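Fondudbridge Publishes Reporting Rules for Simulated Manipulation Trials

Sunday, December 13, 2020

A working group at Fondudbridge has released version 7 of its practice document for robot manipulation trials run in simulation. The text sets out what a developer must record before a simulated result can be cited in a safety file or a purchase specification.

The main change concerns cameras. Earlier versions accepted a single external view. Under the new clause 14, each trial record must include a view from the wrist of any arm that handles an object, along with one view that covers the full workspace. Wrist views must be stored at the resolution used by the controller. 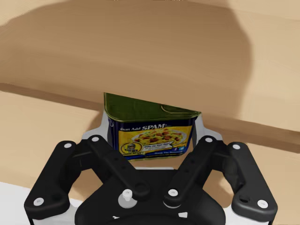 Wrist view of a simulated parallel-jaw gripper with its fingers open and a SPAM can just beyond them.

Object models are covered in a separate annex. Prornent, which supplied comments on the draft, had asked for plain shapes to remain acceptable in all test classes. The final text allows them only for reach and clearance checks. Trials that claim results for retail packaging must use models with full labels and a stated mass. 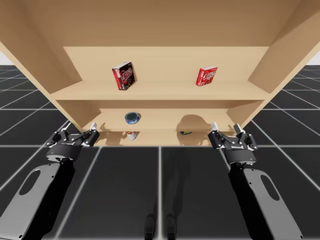
Two-arm trials carry the heaviest documentation load. The developer must state a minimum separation between the arms and log it at every time step. The start pose is also recorded, and any shelf level the arms are expected to reach has to be listed by height. With both grippers held low in front of a cabinet and stock standing on more than one level, as in the view above, each occupied level gets its own entry. A run in which the logged separation falls below the stated minimum is reported as a failure, even if the object reaches its target.

The minimum sample is 200 runs per task, with start positions varied between runs. Jin and Flesel both asked for a lower figure on tasks that take more than one arm, citing computing cost. The working group kept the number but will accept runs split across several machines if the physics settings are identical.

Seed values must be published with the results. Aborted runs stay in the total, so a log showing 202 starts and

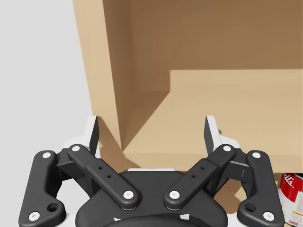

200 completed runs is scored against 202. Contact settings, including friction and finger stiffness, go in a table at the front of the report. Changes made partway through a series restart the count.

The document does not set a pass rate. Results obtained under the previous version remain valid until the end of next December, after which they must be repeated or marked as not conforming.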